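Home | Projects | Reports | News | Contact

Tanlow Suture Practice Programme
Progress report to the Hettiarachchi Fund
September 4, 2021

Prepared by Mizanur Uddin, programme lead

1. Purpose of this report

The fund agreed to support the suture practice programme on the basis of a written report at the midpoint. This report covers the work done since the first payment, the money spent, the problems we have had and what we plan for the second half. The detailed accounts have been sent separately by Karthik Kodikara.

The grant pays for practice tissue, thread and needles, bench time, and part of one salary. It does not pay for the trainees' time, which is covered by their own departments.

2. What we said we would do

The application set out the following work for the first half:

- choose a practice tissue that holds a stitch well enough for interrupted sutures
- write a short bench guide covering preparation, cutting, stitching and clearing away
- take the first intake of trainees through the basic sessions
- agree a marking sheet and try it on real pads
- report on cost per session

The first four are complete. The cost work is partly complete and is covered in section 6.

3. Practice tissue

We tried two kinds of pad. The first, supplied by Siston, was firm and easy to store but the edges of a cut tended to spring apart and the thread pulled through if the bite was shallow. Trainees on their first session found this discouraging, and the instructors found it hard to say whether a failed stitch was down to the hand or the pad.

The second is softer and has to be kept moist. It cuts cleanly and the stitch stays where it is put. Its drawbacks are that it dries out on a long session and that it cannot be used again the next day. Asif Lashari ran both kinds side by side with the same trainees and recommended the second. We have used it for all sessions since.

Pads are now kept covered until the trainee is seated and the tray is set out. Before we made this a rule we were losing pads at the start of sessions that began late. The remaining Siston pads have been kept for knot-tying practice, for which they are perfectly adequate.

4. Sessions

28 trainees were enrolled in the first intake. Two withdrew early because of rota changes and their places were offered to the reserve list, but too late for anyone to take them up. We have asked departments to confirm rotas before the second intake is announced.

Each trainee attends a knot session, followed by sessions on the pad. The pad sessions begin with a short straight incision and move on to a second one cut at an angle, so that the needle has to be brought in from a different direction. Most of the trainees managed the straight incision without much trouble. The angled one took longer than we had planned for, and we have moved some of the time from the knot session to allow for it.

Ognjen Halilović taught most of the pad sessions. His notes record the same few faults again and again:

- stitches begun neatly at one end and spaced too widely by the other
- the first throw pulled too tight, so that the edges pucker
- tails left long and then caught up in the next stitch
- the needle put down without looking and then hunted for

The last of these matters more than trainees expect. The bench guide now says that the needle is to be parked in the same corner every time, and instructors mention it at the start of each session.

Attendance was good. Where a trainee missed a session we offered a place on the next one, and in all but a few cases it was taken up. Late starts were a bigger nuisance than absences, particularly in the first weeks when the room was being shared with the anatomy group and had to be cleared before we could set out.

5. Marking and records

Jhosep Guzmán wrote the marking sheet. It scores each stitch on bite, spacing, tension and knot security, with one overall mark for handling of the tissue. The first version ran to three pages and instructors were filling it in from memory after the trainee had gone. The present version is a single side and is completed at the bench.

To check that instructors were marking alike, we had a batch of pads marked separately by Ognjen and Asif. They agreed closely on knots and spacing. They did not agree on tension, where Asif marked harder. They have since gone through the disputed pads together and written a few lines of guidance, which have been added to the back of the sheet. We will repeat the check in the second half.

Upper incision: closed at the left with two knotted stitches, right half still open. Knots are dark and easy to read against the pale pad. The left knot is tight with short ends. The right one has a long tail lying down across the tissue. Lower incision: runs at an angle, rising to the right. Loose thread and the curved needle at upper left.

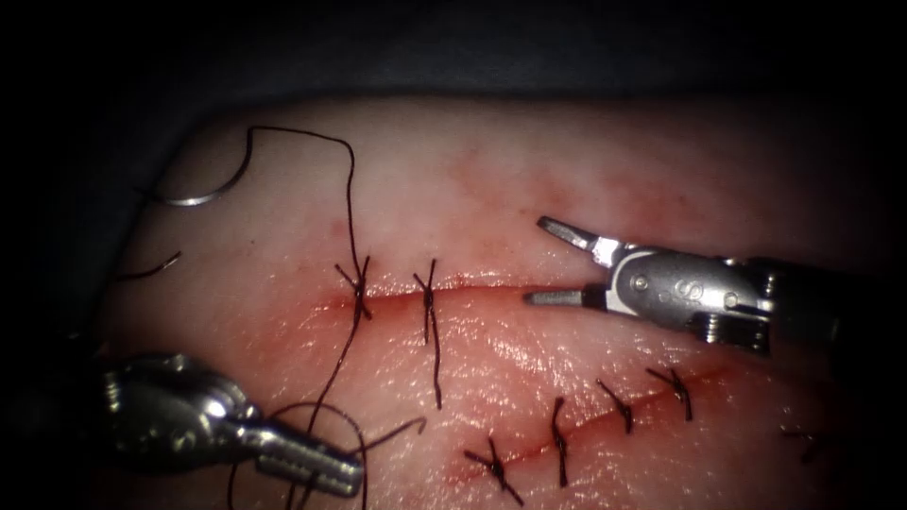 6. Spending

The first payment was 3000 pounds. The largest item was practice tissue, followed by thread and needles. Bench time came in slightly under the estimate because several sessions were run back to back and we were charged for a single booking.

We overspent on tissue. This was partly the change of pad described in section 3 and partly waste in the early weeks. An extra order costing 200 pounds was placed with Wukance when stocks ran low before the end of the intake. It was met from the saving on bench time and we are not asking the fund for more.

A proper figure for cost per session is not ready. We have the totals, but the early sessions used both kinds of pad and the records do not always say which. Karthik is working from the order dates to separate them. From now on the type of pad is written on the session sheet.

7. Problems and changes

Storage. The fridge used for the pads is shared and was twice found switched to the wrong setting. We did not lose stock on either occasion. A lockable shelf has been requested.

Thread. We began with a pale thread which was cheaper, but on a pale pad the trainees could not see their knots properly and neither could the instructors. We changed to a dark one and would not go back.

Clearing away. Needle counts at the end of sessions were being done by whoever was left in the room. The instructor now does the count before anyone leaves and signs for it. There have been no injuries to report.

Bench guide. The first draft was written for people who had sutured before and assumed too much. Jhosep has rewritten the opening pages and added a plain drawing of the order of throws. Trainees have asked for a copy to take away, and we have agreed to this.

8. Plans for the second half

The second intake will follow the same order of sessions, with the longer allowance for the angled incision. We also intend to:

- add a session on continuous sutures for those who have finished the basic set
- repeat the marking check with a third instructor
- complete the cost figures and send them to the fund
- ask the first intake back for one short session, to see how much has been kept up

The last item was not in the application. It can be done within the existing budget if the fund has no objection, and we would be glad of a decision before rooms are booked.

9. Decisions requested

We ask the fund to note the change of pad and the overspend on tissue, to agree to the follow-up session for the first intake, and to release the second payment on the agreed terms.

Questions on the accounts should go to Karthik Kodikara. Anything on the teaching or the marking sheet can be sent to Mizanur Uddin, who will pass it on.

Share this report | 2 comments

Contact | Copyright Tanlow Suture Practice Programme | Back to top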